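Budget season, so you all get a thread. I have until November to tell Lemlem Gudeta what we want to spend on the arm setup next year, and she has already warned me that "more arms" is going to be a hard sell.

1/ The job is small stuff. Jars, sachets, sauce bottles, whatever people throw in a shopping basket, and getting it between basket and table. I started my list with arms (of course I did!) and Bereket Araya made me start over with grippers. He was right, darn it.
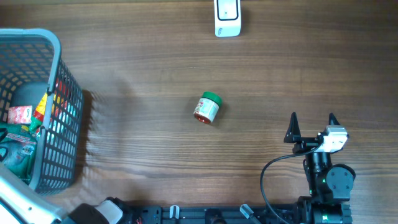
2/ A round jar on its side wants something different from a flat packet. So line one is spare fingers in a few shapes. Filtton wants $85 a pair, Gidey wants $30 but you wait forever for shipping. I'm asking for both — cheap ones to beat up, good ones for when it matters.

3/ Cables. Ugh. Last year I budgeted zero for cables and sleeves and ended up borrowing from the snack money. This year they get their own line and Sena Darko is holding me to it.

4/ Soft packaging is what eats my time, so it's getting its own money too. Pouches, crinkly wrappers, skinny little sachets. I want a standing grocery order so we can swap in fresh packs whenever they get too beat up to be any use. 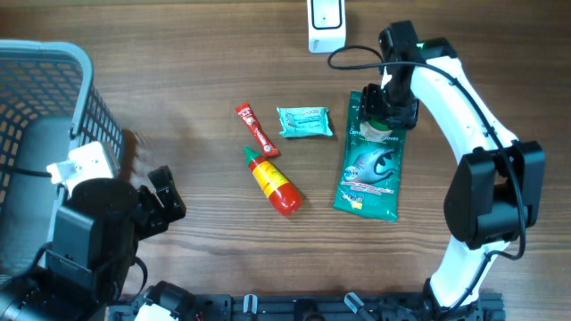

5/ Spare motors. Saron Bogale and I went back and forth on this all lunch. She wants a full spare arm on the shelf. I want seven motors and a free afternoon. The motors come to $253 all in, and I can hide that in a budget way easier than a whole arm, lol.

6/ Two arms on one rail, though — I'd pay for that again tomorrow. If you're planning a bench from scratch, buy the longer rail. You will want room for clamps and brackets and the thing you haven't thought of yet.
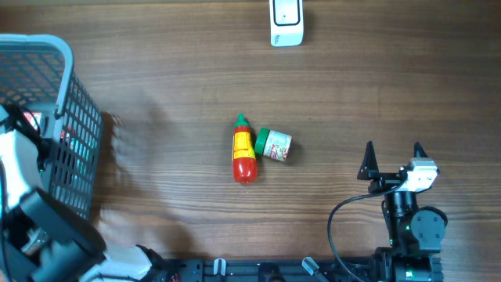

7/ Quotes so far: Brullness got back to me the same day, Lultine wants a phone call first (why??). Gadisa Kumsa says take the call because they come down on price if you let them talk. Fine. I'll take the call.

8/ Stuff I cut: a fancier table, a second basket, matching toolboxes. I really wanted the toolboxes.

9/ If you run a little two-arm bench and have a parts budget you're willing to share, please send it my way. Lemlem likes comparisons and right now my only comparison is me, last year, with no cable money.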